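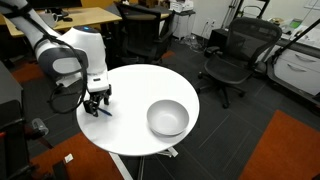 You don't teach it the pen, you teach it what your hand does when it stops thinking about the pen. Tae-yang Cha's line, delivered over a headset mic with the gain up too high, and I wrote it down wrong twice before I got it right.

Cha runs demonstrations for Kelus. Two years of it now. The job, boiled down: drive an arm by remote, do a small dull task well, do it again. Every run gets recorded, joint angles and video both, and the recordings go into a model that is supposed to come out the other end knowing how to do the small dull task by itself. This month the task is pen, bowl. Pick up the one, put it in the other. Nothing else. A toddler gets there in an afternoon and then throws the bowl.

The target is 985 runs. When I got to the Cerkholm office, 475 were in the bag.

So why is it slow? Partly the pen. It's thin and round, and it lies almost flat on the tabletop, so the fingers have to come down very low without touching the table. Too high and they close on air. Too low and the arm faults, and then it's a reset, a sigh, a sip of coffee. Cha's trick is to line up the fingers first, way up, while there's still room to be sloppy. Then straight down. No steering on the way.

"People steer on the way down," Cha says. "Then the robot learns to wobble. It thinks wobbling is the job."

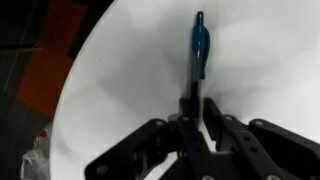

The grip is the other thing. Where along the barrel you take it decides how it hangs, and how it hangs decides what happens at the rim of the bowl. Grab it at one end and the other end swings. Grab it in the middle and you need more height to clear. There's no right answer, which is sort of the point - the model wants to see several good ones. What it doesn't want is hesitation. Cha throws out any run with a long pause in it, even if the pen lands perfectly. I thought that was harsh. Then I watched a policy trained on somebody's hesitant data, an old clip from the Clilldale site. The arm came down, stopped, and just sort of hung there. Thinking, you'd say, if you didn't know better. It was copying a person who had been thinking.

I had a go. Of course I had a go. The controller is lighter than it looks and the arm is a beat behind your hand, not much, enough to make you overcorrect. First try I shoved the pen. Second try I shoved it further. Third try I had it for maybe a second. Cha deleted all 3 without comment, which I appreciated.

What I missed most was touch. You get two video feeds, one from the room and one from down at the wrist, and no feeling at all in the fingers. You learn to read pressure off other things: a barrel that shifts a little as the jaws close, a shadow that gets tighter. Cha watches shadows alot. Hardly ever looks at the pen itself.

The old way, hand guiding, is still around. Grab the arm, drag it through the motion, let it remember. Kelus did it that way at first and dropped it for this kind of work, mostly over the cameras. Your own arms end up in half the video and the model gets very interested in sleeves. Xenos, the team's in-house recording software, came in with the switch. It's ugly. Gray buttons, one of them mislabeled. Everybody likes it.

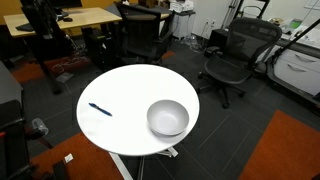

Between runs there's the reset. Pen goes down somewhere new, at some new angle, and the bowl gets nudged now and then too. That part is done by hand and it matters more than I'd have guessed. People are bad at random. Ask someone to drop a pen any old place and they'll pick the same comfortable patch every time, pointing the same comfortable way. So Xenos calls out positions and you do what your told, even the awkward ones near the edge. Especially those.

Is it boring? Yes. Cha doesn't pretend otherwise. Podcasts are out (too much talking, the rhythm goes), so it's music, no lyrics, low. Sessions stop after 2 hours, hard limit. Past that the hands get lazy and the data gets lazy with them.

By four in the afternoon Cha was back at the controls. Fingers lined up high. Straight down. Next one.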